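A Casa Chraibi procura participantes para a oficina de leitura em voz alta e tradução

Inscrições abertas até ao fim de dezembro

A Casa Chraibi é uma pequena associação de leitores e tradutores, com sala própria no bairro de Urkov, em cima da antiga padaria. Todos os invernos organizamos uma oficina onde pessoas que falam línguas diferentes leem, traduzem e corrigem juntas um mesmo livro. Este ano procuramos 12 participantes para um trabalho de quatro meses, que começa em janeiro e termina com uma leitura pública em abril.

O livro escolhido chama-se Itetti. É uma coleção de contos curtos sobre uma aldeia de pescadores que muda de lugar duas vezes, primeiro por causa do mar e depois por causa de uma estrada. O original tem 163 páginas e nunca foi publicado em português. A linguagem é simples, mas há muitas palavras de cozinha, de barcos e de família, e foi por isso que o escolhemos. Quem já tentou traduzir o nome de um prato sabe quanto tempo se pode perder com ele, e nós gostamos de perder esse tempo em companhia.

Escrevo este anúncio em português, que é a minha terceira língua. Peço desculpa por alguma frase que soe estranha. Na oficina isto não é um problema, pelo contrário: metade do grupo do ano passado aprendeu português já em adulto, e as melhores discussões começaram quase sempre com alguém a perguntar porque se diz assim.

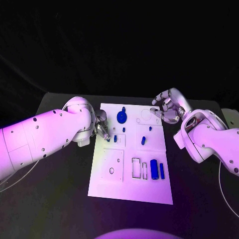 Quem pode participar

Pode candidatar-se qualquer pessoa com mais de dezoito anos que leia português com conforto. Não é preciso diploma, nem experiência em tradução. Precisamos de dois tipos de participantes, e pedimos que indique na carta em qual deles se vê melhor.

Os tradutores trabalham a partir do original ou da versão francesa, que temos em cópia para todos. Devem preparar em casa entre três e cinco páginas por semana. Há semanas em que serão menos, sobretudo nos contos do meio do livro, que são mais difíceis.

Os leitores não traduzem. Recebem o texto já em português, leem em voz alta na sessão e dizem onde a frase tropeça. Parece um papel menor, mas não é assim que o vivemos. Um leitor atento ouve coisas que o tradutor, depois de uma semana com a mesma página, já não consegue ouvir. Gostaríamos muito de ter entre os leitores pessoas ligadas ao mar ou à pesca, mesmo que nunca tenham entrado numa oficina literária.

Como funciona

As sessões são à segunda-feira, das 19h00 às 21h30, com uma pausa para chá. Pedimos presença regular. Compreendemos que há doenças, filhos e turnos de trabalho, mas quem sabe já que vai faltar a mais de três sessões faria melhor em esperar pelo próximo ano, porque o texto avança depressa e é difícil voltar a entrar nele.

Em cada sessão lemos primeiro a tradução inteira, sem interromper. Esta regra é antiga e alguns participantes acham-na cruel. Depois voltamos ao início e paramos em cada dúvida. As dúvidas que não se resolvem ficam num caderno comum, que chamamos Skekum por razões que os veteranos gostam de explicar — cada um de maneira diferente. No fim de março fazemos uma sessão só com o caderno.

O glossário da oficina já tem cerca de 3.000 entradas, recolhidas desde a primeira edição. Cada participante recebe uma cópia e pode acrescentar o que quiser, desde que assine a entrada. As discussões sobre vírgulas fazem-se por escrito e fora da sessão, por decisão unânime do grupo anterior.

Não damos trabalhos para avaliar e não há notas. Quem completar a oficina recebe um certificado simples, que algumas escolas aceitam como formação livre. Convém perguntar na sua escola antes, pois não podemos garantir nada neste ponto.

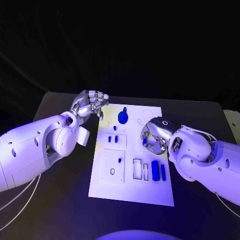
Custos e apoios

A participação custa 70 euros pelos quatro meses. O valor cobre as cópias, o aquecimento da sala e o chá. Pode ser pago de uma vez ou em duas partes, a primeira em janeiro e a segunda em março. Temos dois lugares gratuitos para pessoas desempregadas ou estudantes. Para pedir um destes lugares basta uma linha na carta, não pedimos documentos.

A sala fica no primeiro andar e, infelizmente, o prédio não tem elevador. Se as escadas forem uma dificuldade para si, escreva-nos na mesma. A biblioteca do bairro já nos emprestou uma sala no rés do chão, e podemos mudar as sessões para lá se soubermos com antecedência.

Os direitos da tradução são de todos os tradutores do grupo, em partes iguais. Se um dia aparecer uma editora interessada, a decisão será tomada em conjunto. Os leitores terão o nome nos agradecimentos, a não ser que prefiram não o ter.

Como se candidatar

Envie-nos uma carta de uma página, em português, com o seguinte:

as línguas que lê e as que fala, mesmo mal;
se prefere ser tradutor ou leitor;
um livro que gostaria de ouvir lido em voz alta, e porquê;
os dias do inverno em que já sabe que não pode vir.

Aos candidatos a tradutores pedimos também um parágrafo traduzido, de qualquer livro e de qualquer língua, acompanhado do original. Dez linhas são suficientes. Preferimos um parágrafo com uma dúvida assinalada a um parágrafo perfeito.

As cartas podem ser deixadas na caixa do correio da Casa Chraibi ou enviadas pelo formulário desta página. Respondemos a todas as pessoas, também às que não forem escolhidas, na primeira semana de janeiro. Se houver mais candidatos do que lugares, faremos uma lista de espera — no ano passado entraram por ela duas pessoas, uma delas já em fevereiro.

Para perguntas sobre o horário ou sobre o acesso à sala, use por favor o mesmo formulário e escreva "oficina" no assunto.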